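Shelf work 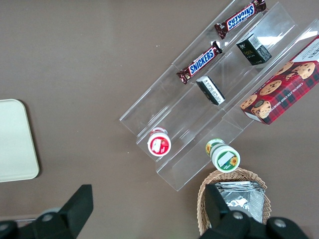 Last edited: Sep 23, 2025

Went over to the Ristum place after lunch because Dilek had been on at me since February to come and see it. I said I would write down what I thought the same day, before I had time to be polite about it.

The job is tidying and restocking a little shop counter. I had imagined something easier, to be fair to them. I thought it would be a row of identical cubes, the sort of thing you see in the clips people send me. What they've got is a clear plastic stepped stand with Snickers in the top row, a couple of small boxes in the middle one, a great big tartan box of chocolate chip shortbread in the bottom, and then a bottle and a little red-lidded pot at the front. There's a wicker basket too, with foil packets in it. I worked the till at a chemist's for years and that is a fair picture of the muddle you get by four in the afternoon.

So, the sceptic's notes.

First, the stand. I'd have banned it. You can't see clear plastic properly under a ceiling light even with two good eyes, you get white lines everywhere and have to feel for the lip of the shelf with your knuckle. Nevzat Aydoğan, who runs the sessions, agreed with me so quickly that I was slightly put out. He says everyone wants to start with wooden shelves and no shop he has ever been in has had wooden shelves. Fine. Point to him.

Second, the foil. I asked what happens with a heap of shiny crinkly packets when you only want one of them. A child of six does this without looking. You pinch, you feel a second one coming along, you give it a bit of a shake. Two black fingers with bolts in them don't feel a second one coming along, or if they do they weren't letting on. I asked Nevzat and got a long answer about force, which I wrote on the back of my hand and have since washed off.

Third, and this is the one I kept going back to, the chocolate bars. Picking up a Snickers is not the chore. The chore is knowing that one bar is upside down to the customer and that it matters a bit, but less than the woman waiting with her purse out. I have never met a machine that knew when to leave the shelf alone and serve somebody. Dilek says that's unfair, they only claim to do the shelf. Well, the shop doesn't come apart like that. Nobody ever hired me to do the shelf.

They gave me their numbers without my asking, which I liked. In the last batch they ran 60 goes at the counter and 17 needed a person to step in. I said that was more than a quarter. Dilek said it was better than February. I said the Saturday girl at the chemist's would have been gone by the first tea break — then felt mean, because the Saturday girl was me and I dropped an entire tray of cough sweets in my second week.

What I will grant them is patience. I'd have been sick of that counter in an hour. They put everything back a little crooked each time, on purpose, and go again, and there's no sighing. If you told me that one day a shop would be faced up overnight by something slow and stubborn with the lights on, I could believe that. Slow doesn't matter at three in the morning.

But at home? Dilek thinks the kitchen is next. I told her to come and look at my cupboard, where the Brokoslow tins sit on top of the bag of flour that's held shut with a peg, and nothing has a front. She laughed and didn't answer, and I'm counting that.

Stopped for milk on the way back and caught myself straightening the chewing gum. Took me two seconds. Must ring Dilek tomorrow about the lift on Thursday's — no, she's away, ring Nevzat instead, and ask if I left my grey scarf on the chair.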